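Visit Report: Open Day at the Bindora Robotics Lab
Zutdale Technical College, Introduction to Automation
29 September 2026

Reason for the visit

Our class went to the open day at the Bindora lab as part of the unit on robots that work in homes. The assignment was to watch one demonstration closely, write down what the robot had to do, and connect it to something from the course. I picked the simulation demonstration, which was run by the team behind a project called Lultier. There was also a talk on warehouse carts in the next room, but I only caught the end of it and have left it out.

The bus from Zutdale took 40 minutes. The class was split into 4 groups. My group started with the simulation room, so we had the longest time there before it filled up.

What Lultier is

Lultier is a set of household tasks for a robot with two arms. The tasks are practiced in simulation before anyone tries them on the hardware. The software that draws the rooms and works out the contacts is called Tagle. It was written at the lab and has been in use since March. The staff said they went with their own software because they wanted to change the furniture quickly — a different door, a different knob, a different height — without waiting for someone to build it.

The tasks we were told about all deal with kitchens and cabinets. Some of them need one arm and some need both. A person operates the robot first, the motions are saved, and the saved motions are then used to train a program that tries to do the task without help. We were shown the operating part. The training runs overnight and there isn't much to look at.

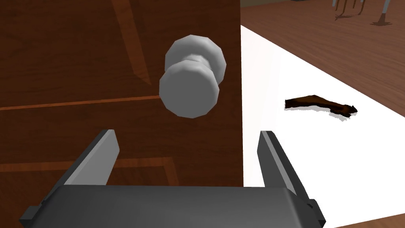 Doors are harder for a robot than I had expected. A drawer moves in a straight line, so once the gripper has hold of the handle the arm only has to pull back. A hinged door moves in an arc, and the hand has to follow that arc or it will slip off or push against the hinge. The shape of the handle matters too. The cabinet door in the demonstration has a round gray knob with a short neck behind it, and the gripper comes up from below with its two flat fingers spread wide apart, one to each side. A round knob gives flat fingers only a small area to press on. In class we called this a contact problem, and I had thought of it as a formula until I saw it on the screen.

The operator told us there are three things to get right before closing the fingers: how far forward the hand is, how it is turned, and whether it is centered on the knob. If the hand is off center, one finger touches first and pushes the arm to the side. In the real world a person would feel this and correct it. The simulator has to calculate it, and the operator has to notice it on the display.

I asked why the knob looked like it was made of flat pieces when the wood on the door was so detailed. The answer was that the wood grain is only a picture laid over the surface and costs almost nothing to draw. The knob is real geometry, and simple geometry is faster to check for contact. They keep it as plain as they can.

Using two arms

The second part of the demonstration was about working with both arms in a tight space. We covered two-arm coordination in one lecture, mostly the problem of the arms running into each other. The operator has a controller for each hand. The left controller moves the left arm and the right controller moves the right arm, and the base is moved with a small stick on one of them.

Switching between the arms and the base was the part the visitors found hardest. We each got 2 tries. On my first try I moved the base when I meant to move the right arm, and the robot backed away from the cabinet. On my second try I reached the door but did not get a good hold on it. One student in my group managed to open it, and the staff saved that attempt.

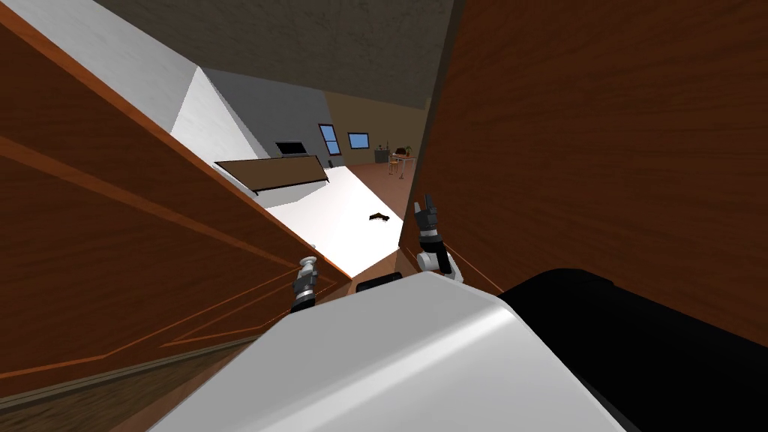 Depth was the complaint that came up most in our group, and one visitor said that on a flat screen it was impossible to judge how far away anything was until a finger had already bumped into it. The staff agreed with this. They use a headset for longer sessions, but it was not offered at the open day because of the line.

I had the same trouble. With both grippers raised in the gap between two wooden panels, I could see that they faced each other, but I could not tell how much room was left before one of them touched the wood. The surface past the opening was bright white and gave me very little to measure against. The one thing that helped was the small dark object lying on it.

Connection to the course

Three topics from the unit came up: degrees of freedom, contact and friction, and the difference between a simulated result and a real one. The last one got the most discussion. The staff said a program that opens the door in Tagle will often fail the first time on the real arm. Friction is the usual cause. To deal with this they change the friction and the weight of the door a little on each training run — the textbook calls this domain randomization, and we had it in week 4.

What I would do differently

I should have written down the settings they change between runs, and I did not ask how many saved attempts they need for one task. I also spent too long in line for a second try and missed most of the question session at the end. My notes on the controllers are good, and I have attached a sketch of the button layout as the last page.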